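About Pidel

Home / Who we are / Garment Care / Careers / Find us

Who we are

Pidel is a garment handling company in Ustbridge. We take in jackets, blazers, coats and uniforms for stores, theaters and rental outfits, get them hung, checked, tagged, bagged, and back out the door. Started with one rail and a steamer in the back of a shoe repair place. Now 60 people, two floors, a loading dock that floods when it rains hard.

Most of what we handle goes on a hanger at some point. Usually several points. Off the hanger to be checked, back on the hanger, moved to another rail, off again for a button. Lots of arms over heads. That's the part of the job we've been trying to change.

What we do

Returns for stores. Blazers and coats mostly, checked and rehung within the day if they reach us before 7 in the morning.

Uniform rental. Hotels, school bands, one ferry line.

Costume storage. Theaters, dance schools. Ask early, space is tight from January on.

Repairs. Buttons, hems, linings, pockets. No leather, no fur. We get asked every week, still no.

How we got into automation

Slowly and with some arguing. First thing was Xavier, our overhead conveyor on the lower floor. It moves the rails so people don't have to push them. Before Xavier a new hire spent most of the first month pushing. Everybody liked Xavier inside a week, apart from the noise, and the noise got fixed when we changed the wheels.

Second thing was the bagging station. Mixed reviews. It jams on long coats. We still bag long coats by hand and probably will for a good while.

Third is Urkier, and that one we're in the middle of. Urkier is our project to get a robot arm to take a jacket off a rail and put it back without wrecking the shoulders. Sounds small. Cloth moves around, hangers swing, linings catch, and no two blazers hang alike. A person does it without looking. Teaching a machine takes a great many tries.

What it changes for the people here

Asked us this at every job fair last year so here it is in one place.

Hanging crew. Fewer hours at the rail, more at the check tables. Checking pays a grade higher and we moved people up when we moved them over. Training is on paid time, mornings, not after shift.

Teachers. New job, did not exist here before Urkier. Two from hanging and one from repairs went first. They work with hand-held grippers, doing the same moves they used to do bare handed, and the recordings go to teach the arm. They also say which ones are bad and get thrown out. Their call, the office doesn't overrule it.

Repairs. No change. No plan for any change. A machine that can find a loose lining by feel is not something we expect to buy.

Drivers. Loading is quicker thanks to Xavier, so the afternoon run leaves earlier and gets back earlier. Popular.

Office. More screens. Sorry.

We have not let anyone go on account of a machine. We can't promise forever, no one can, and we told the floor so in a meeting where everybody could ask. What we do promise is 60 days notice before any job changes, in writing, with the new pay on the page. Also nobody is made to be recorded. Teachers sign up for it and can go back to thier old spot with the same hours.

What hasn't worked

Gloves with sensors in them. Hot, slow, everyone hated them. Gone.

A wall chart showing how many garments each person hung. Bad idea, ours, down in two weeks.

Running teaching sessions at the end of a shift. Tired hands make poor recordings and grumpy people. Mornings now.

Teaching at the rack

Sessions are short, with a break between. One garment, a handful of hangers, the same move over and over, then a change of garment. Blazers first because they're most of our work. A blazer on a plain plastic hanger is the one every teacher starts on. Scarves and anything with sequins come much later. So far Urkier has more than 500 usable recordings and we want a lot more before an arm goes near a customers coat. 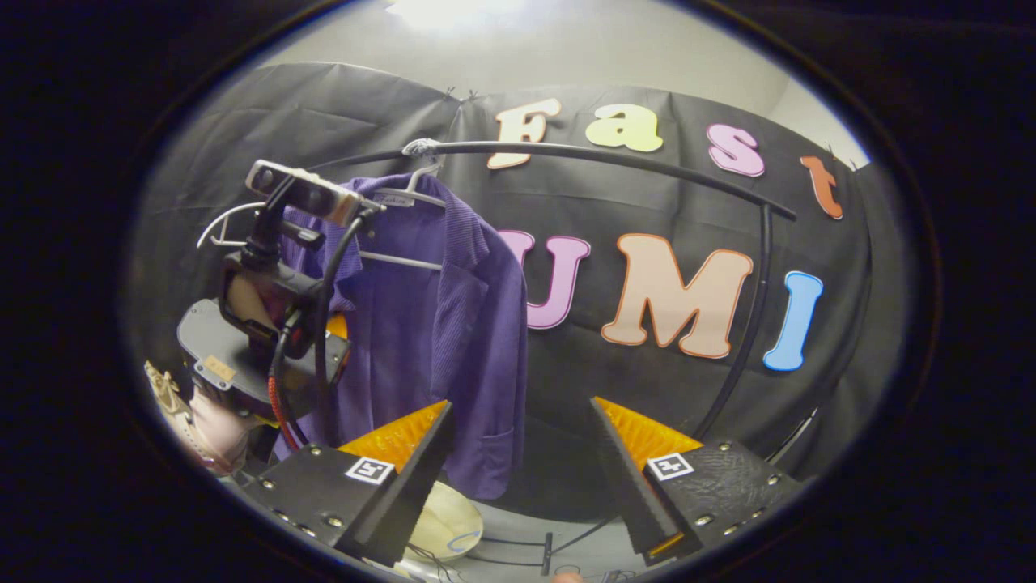
Working here

Hiring for check tables and repairs. You don't need to know anything about robots. You do need to notice a missing button. Day shift only, lunch room has a real stove, parking behind the building is free but fills up quick. Bus stops across the street.

Apply at the front desk or use the form under Careers. Paper is fine.

Find us

Pidel, lower entrance, Ustbridge. Drop off at the dock, not the front steps please. Ring twice if the shutter is down.

Careers / Drop off times / Price list / Contact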